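Setting Up the Cue Sheet and Running Your First Rehearsal
Last updated: 10 May 2024

If you've made it to this section, you've already installed Wandside on the stage manager's laptop and typed in your show title. Great! Now comes the part I love, which is getting your script and your cues to talk to each other. I've stage managed small theater for a long time (fringe shows, mostly, in rooms with one door and a fuse box I don't trust), and I wrote this guide the way I'd explain it to a new assistant during a dinner break.

Before you start, have your script file ready, plus the paper notes from your designers. You'll want a couple of quiet hours.

4.1 Loading the script

1. Open your show and choose Script, then Load.
2. Pick your file. Plain text works best. Fancy formatting gets dropped on the way in, so don't spend your evening making the stage directions pretty like I once did.
3. Wait for the line count at the bottom of the window. Our spring show, "Veltside," came in at 1593 lines.
4. Scroll to the last page and check that the ending is there. Yes, really scroll all the way down!
5. Choose Lock Text.

Note: Locking the text doesn't stop you from making cuts later. It just keeps the line numbers from sliding when you do. If your playwright is still rewriting (hello, Gunhild Juhl, I adore you), lock it anyway and use the Insert Page button for new material.

4.2 Marking out the set
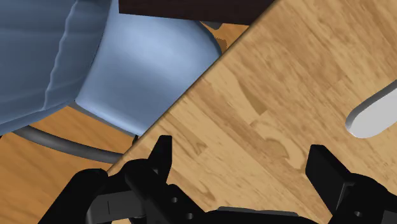
Wandside wants a simple floor plan before it lets you place any cues, and I used to skip this and regret it by tech week. You only need the things actors touch, sit on, or walk around. Draw the big pieces first and then add whatever lives right next to them, because those gaps are where people get stuck. A blue upholstered chair beside a wooden table, for instance, goes in as two separate pieces with the strip of floor by the chair left open, so that you can see whether anyone can get in and out of the seat on a blackout. Label each piece with a short name you can say out loud over headset. "Chair" is fine until you have two of them, and then please be kind to your crew and add a color.

1. Choose Plan, then New Room.
2. Type in the width and depth of your playing space.
3. Drag in your furniture, biggest first.
4. Mark every entrance with the door symbol, even the ones you only use for the curtain call.
5. Save. The plan now shows up next to the script.

Caution: If you change the room size after placing furniture, every piece snaps to the nearest corner. I found this out the night before a load-in. Save a copy first.

4.3 Adding cues

1. Click the word in the script where the cue should go. The word, please, and never the line – you'll be calling on breath and you want to know which breath.
2. Choose Light, Sound, or Move.
3. Give it a number. Leave gaps between numbers so you can squeeze new cues in later.
4. Add the standby. Wandside puts it 25 words ahead by default, and that suits most dialogue. For a fast farce, push it back farther.
5. Press Enter and go on to the next one.

Note: Dirceu Leite, who lit "Veltside," likes all his cue numbers in hundreds by scene, so scene seven starts at 700. I grumbled for a week and now I do it on every show.

4.4 Props tables and presets

Each Move cue can be tied to a preset, meaning the spot where an object has to be before the house opens.

1. Choose Presets, then Add Table.
2. Decide which end of the table is closest to the stage and type that in first.
3. Split the table into sections, one per scene, and name each section.
4. Print the table map and tape it down.
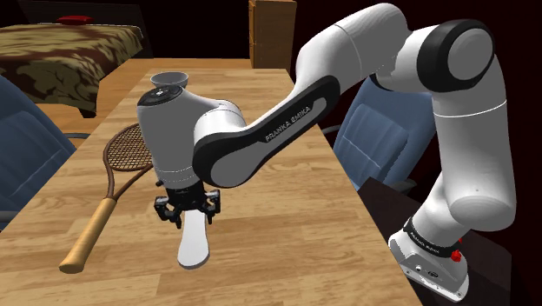
Long wooden table with a light tan, plank-like top.

A long table is wonderful if you can get one, since you can run the whole show from one end to the other and your crew just walks along it. With two short tables, make two maps and don't let them share a letter. Wandside will allow it and you'll be sorry.

4.5 Your first run

1. Press Rehearse. The script turns gray ahead of you and white where you are.
2. Tap the space bar for each cue as you call it.
3. If an actor jumps a page (they will!), press J and type the line number.
4. At the end, choose Save Timings before you close the lid.

Caution: Closing the laptop without saving wipes the timings for that run. The cues themselves are safe.

Once you have two runs saved, the Compare button shows you which scenes are getting longer. Use it gently with directors.

Section 5 covers sharing the cue sheet with your board operators.

Questions about this guide: Sólveig Ladefoged, Wandside help desk, extension 2312 | © Wandside | Back to top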